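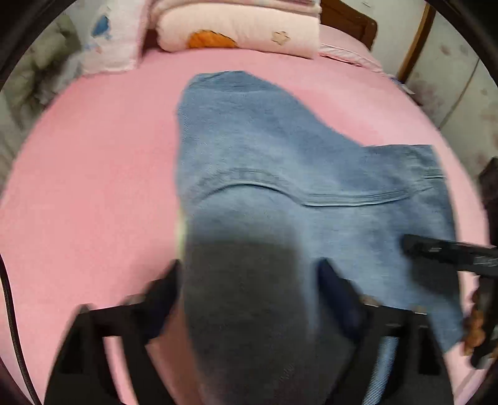
*Laundry task, denim laid out on the bed, hand-held grippers.*

**Grovau equipment planning, Tuesday, 2:00 pm, Vakville office**

In: Idun Granström (chair), Arvid Wikström, Marit Aasen, Bendik Halvorsen (notes). Bendik Haugen by phone, dropped off during item 3, back for the end.

Last minutes ok. Arvid wants "spare cable" changed to "spare cables". Changed.

**1. Where the budget is**

Marit went through the sheet. $437 left in the small parts line until March. Travel is a separate line and stays closed. Haugen asked if the tote boxes came out of small parts, they did, he thought they were office supplies. Marit will not move them back.

**2. Finger pads**

- Folding work is hard on pads, denim worst. Seams and waistbands. T-shirts no trouble.
- Björklund quoted $316 for a mixed box of pads, shipping included. Quote good to end of month.
- Arvid would rather have one size only, less sorting. Idun says mixed, we don't know yet which size the next homes need.
- Agreed: order the mixed box. Leaves not much in the line, everybody aware.
- Halvorsen to ask Björklund about returning unopened packs.

**3. Cables and how people stand**

Long discussion. Beds are wide, operator ends up leaning over from one side and the cable drags over the sheet and into the clothes. Options:

1. Longer cable, routed up the sleeve. Cheap. Arvid doesn't like it, strain on the plug.
2. Clip at the wrist, keep present length. Cheaper.
3. Wireless pair. Not this year.

Going with 2 for now, Arvid buys clips localy and puts in a receipt. Option 3 goes on the wish list for the next budget round, Marit needs a real quote and not a number from a web page. 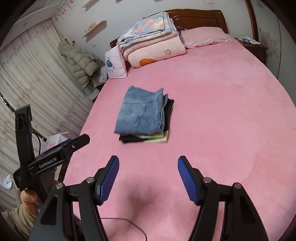 Folding stays the main job for the bedroom sessions, so the list gets built around that. Idun wants end state to be a stack, garments on top of each other, not single items left lying around. Means more garments per home and somewhere to keep them. Marit asked who pays for clothes. Secondhand, small parts line, if anything's left after the pads. Haugen (back on the line) has a bag of his kids' old jeans, will bring.

**4. Fixed arm for the bench**

Still want one. Not deciding today. Points so far:

- Needs to take the same pads as the hand-held grippers or we're buying everthing twice.
- Bench is 45 inches deep, Halvorsen measured it. Reach has to cover that.
- Lease vs buy: Marit prefers lease for the first year, Idun prefers buy. Arvid no opinion until he sees the service terms.
- More than 4 weeks lead time on anything we've asked about, so a decision has to come early if we want it for spring.

Arvid to write a one-page spec. Short please.

**5. Other**

Charger shelf in the van is loose again. Haugen.
Labels for the totes, still waiting.

**Actions**

- Marit: place pad order, wireless quote
- Halvorsen: Björklund re returns
- Arvid: wrist clips, arm spec
- Haugen: jeans, van shelf
- Idun: garment list per home

Closed 2:50. Next one same time, Marit chairs.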